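PAID TESTERS WANTED - gripper comparison, Zoltuswood
Posted in: Jobs > Short term / Gigs

Gerico is looking for people to try out hand-held grippers at our Zoltuswood shop. Starts in May, runs till we have enough sessions. No robot experience needed. Really.

What you do: pick up a gripper, do small kitchen jobs with it, put it down, pick up the other one, same jobs again. Then tell us which one you hated. Two finger designs this round, the Gruditz hard tip and our soft foam one. Sessions are 99 minutes incl. a break, pay is $100 per session, paid same day. Max three sessions per person.

You need:
- 18 or older
- two working hands, either one dominant
- ok standing most of the time
- closed shoes
- no wrist or shoulder injury in the last year, sorry

Mornings from 8:30 or evenings after 5. Evenings fill up quick so give us a second choice. Parking behind the building, use the Org Street side, the front lot isnt ours.

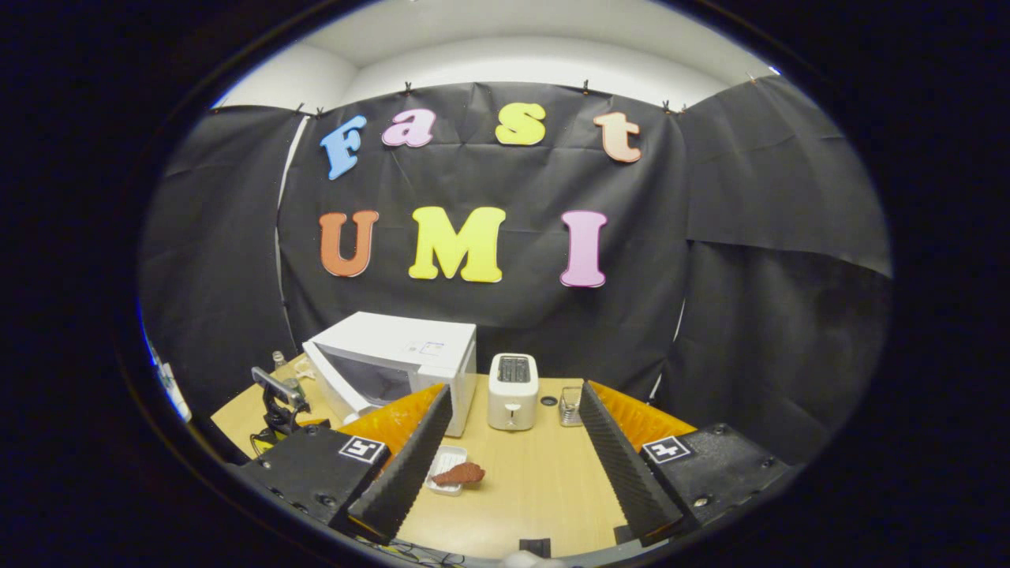 Foam finger sessions are the ones we're shortest on. Jobs are things like working the microwave door, loading the toaster, getting a flat piece of food onto the little white tray. The ridged black fingers have some give, so go slow on thin stuff, we'd rather have a clean try then a fast one. The square markers on top of the jaws need to stay uncovered, keep your hands off them. Dropped something? Fine, keep going, drops count too.

To sign up call ext. 376 or stop by Room 821 and leave name, phone, which hand you use, and times. We call back within two days. Bring ID to the first session, can't pay you without it.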